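Giving up on the local history magazine

I have written for Pomstead's local history magazine since before we moved into this house, and in February I sent in what I think will be my last piece. I said I would put something on the blog about it, mostly so I don't have to write the same email to several people.

The piece is on the pottery at Hviid Lane. If you grew up here you will know the site as the tyre place, and before that as the yard where the buses turned. From the first war until some time in the fifties it was a works that made plain kitchen crockery. Pie dishes, pudding basins, plates for canteens. None of it was signed by anyone and most of it wasn't even stamped, so collectors have never taken much notice.

I got interested through Elínborg Hedegaard, whose grandmother worked in the glazing shed. She lent me a wages book that had been in a sideboard for decades. It covers 11 months with a gap where pages have been cut out. The women in the glazing shed were paid by the board, and there was a deduction for anything that came out of the kiln spoiled, even when the fault was in the firing. In the worst month the book shows 785 pieces charged back to the shed. Someone has pencilled "not ours" next to that figure and underlined it twice.

I went through the rest of it at the kitchen table over the winter. The handwriting changes in the spring, and the new clerk used his own abbreviations, which took me a long time to work out. "Gr. pl. 2nds" was green plates, seconds. They were sold at the gate on pay day, and Elínborg's mother remembered there always being a stack of them in the house, none quite matching.

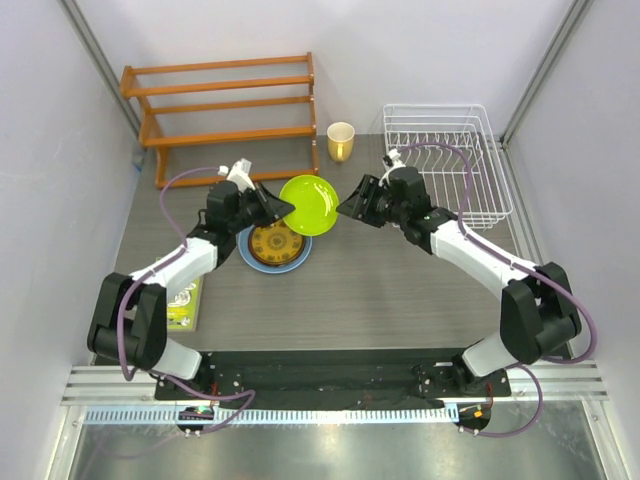

Page 4

The trouble with the magazine is length. When Oluf Nørgaard edited it he would take whatever you gave him and fit it in, even if it meant a smaller typeface at the back. The new limit is 1,000 words including captions, and footnotes are discouraged. I understand why. Printing costs have gone up and there are fewer subscribers than there were. But I can't explain a piece-rate system, a kiln and a strike in that space and still say where I found any of it.

There was a strike, by the way, a short one. I had to cut it to a single sentence. It began over the deductions and ended with the works agreeing to have a second person look at the spoiled ware before anyone was charged. Heiðrún Thorlacius found the notice of it in the chapel minutes while she was looking for something else entirely, and she has let me use her transcript. The full account will go up here in parts once I have checked the names against the parish register.

I'm keeping up my subscription and I'll still help with the index, which is badly behind. Anyone with crockery from the works, or a relative who was employed there, can leave a comment below. I'm particularly after anything about the packing room, as the wages book leaves it out completely. The wages book itself goes back to Elínborg next week.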